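## 4. Swapping the finger pads on the Fogh hand gripper

I do this job every 300 recordings, or sooner if things start slipping out of the grip. My own gripper was at 2,314 closes when I last changed pads, and the old ones looked fine until I put a new one next to them! Don't trust your eyes on this one, go by the log.

You'll need a clean lint-free cloth, the small hex key from the Urneo kit and a fresh pair of pads. Always change both (I tried one at a time once, and the grip pulled to one side all afternoon).

1. Stop the recording and wait for the status light to go out. Unplug the cable at the handle end.
2. Open the jaws all the way and lay the gripper on its back on something soft. The shells are glossy and they scratch if you so much as look at them.
3. Back out the screw behind each pad. Two turns is enough – take it all the way out and you'll be on your knees hunting for it.
4. Slide the old pad off toward the tip. If it sticks, wiggle it.
5. Wipe the seat with the dry cloth. No alcohol here, it clouds the plastic.
6. Slide the new pad on with the ribbed side facing in, toward the other pad. Push until it clicks.
7. Tighten the screw until it stops, then leave it alone.

**Caution:** Keep your fingers out of the gap when you plug the cable back in. The trigger can twitch when it gets power, and those pads pinch.

**Note:** Pads from the older Anier set fit the seats but sit a hair too far forward. The jaws will close on the tips first and your width readings will be off. I'd keep them for practice runs only.

### Checking your work

Squeeze the trigger slowly and watch the two pads come together. They should meet flat, all along the face. Then open wide and read the raw width value on the setup page. Mine settles at 1,380 with the jaws open; whatever yours says, write it in the log so you have something to compare against next time. If it wanders while you're holding still, go back to step 6 and push harder.
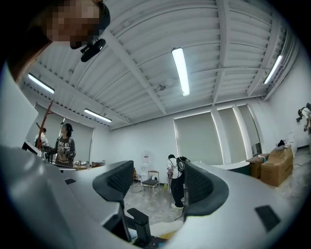 Drerkari, September

Last check before you go back to work: look through the gripper's camera with the jaws open. You want both pads in view, textured faces toward each other, with a clear gap between them. If one pad sits visibly higher than its partner, loosen its screw and seat it again.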